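Folar's 31 percent yield, and where it comes from

Several readers have written in to ask what I make of Folar, the token that has been all over the smaller exchanges this month. Some of you already hold it. One of you, judging by the tone of the email, would like me to say it is fine. I can't say that. I've read the white paper twice now, and the second reading made me less comfortable than the first.

Start with the headline. Folar pays 31 percent a year to anyone who locks up their coins for at least 40 days. The payout comes in more Folar. So the first thing to work out is who is buying the new coins that get handed to the stakers, and at what price. The white paper has a chapter on "ecosystem demand" that should cover this. It talks about merchants, loyalty points and a lending desk that will open at some later stage. None of those existed when I checked. There is a staking page, a chat channel and a price chart.

If you are paid in something that is being printed to pay you, your share of the whole stays put at best. Suppose you hold 100 coins and a year later you hold 131, and so does everybody else who locked up. Unless new money has come in from outside, each coin ought to be worth less. People who don't stake get diluted, and people who do stake are running to stand still. This has been pointed out about dozens of tokens before this one and it never seems to slow sales down much.

Then there is the matter of who holds the supply. Grastham, the company behind the project, says it kept a "modest reserve" for development. I went looking for the figure and couldn't find it in the white paper or on the website. I wrote to ask. Gianni Barbieri, who handles their press, answered politely and quickly, and sent me a link to the same white paper. I wrote again asking for wallet addresses. He said those would be published after the next release. He didn't say when the next release was.

The defenders in the chat channel like to bring up the audit. Yes, there is an audit, done by an outfit called Herrero, and I have no reason to think it was done badly. But read what it covers. Herrero looked at the staking contract and found no errors that would let a stranger walk off with the coins. Fine. It did not look at the reserve, the exchange listings, or whether 31 percent can be paid for any length of time. A contract can work exactly as written and still leave you poorer.
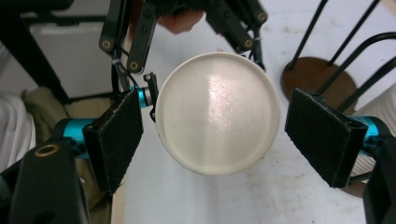 The volume also bothers me. Most of the trading takes place on Fastano, and on Fastano the same sizes keep going back and forth in the small hours, when you would expect things to be quiet. Maybe that's a market maker doing its job. Maybe it's somebody selling to himself to get the token up the rankings. From outside I can't tell which, and neither can the people telling you that the volume proves the demand is real.

What would change my mind? I'd want to see the reserve wallets, with a schedule for when those coins can be sold. I'd want one source of income that isn't new buyers, even a small one. And I'd want the exit terms put in plain words, since right now they are split between 3 separate pages that don't quite agree. One says the lock can be ended early for a fee – another says it can't be ended at all. Ask which is right before you send anything.

For those who are already in, I won't tell you to sell. I don't know your situation and this newsletter isn't advice. I would check the date your lock runs out and write it down somewhere, and I would leave the automatic renewal switched off. It is on by default, by the way, down at the bottom of the settings page.

I've sent Mr. Barbieri a third email with the questions above. If he replies with something other than the white paper, I'll print it in the next issue.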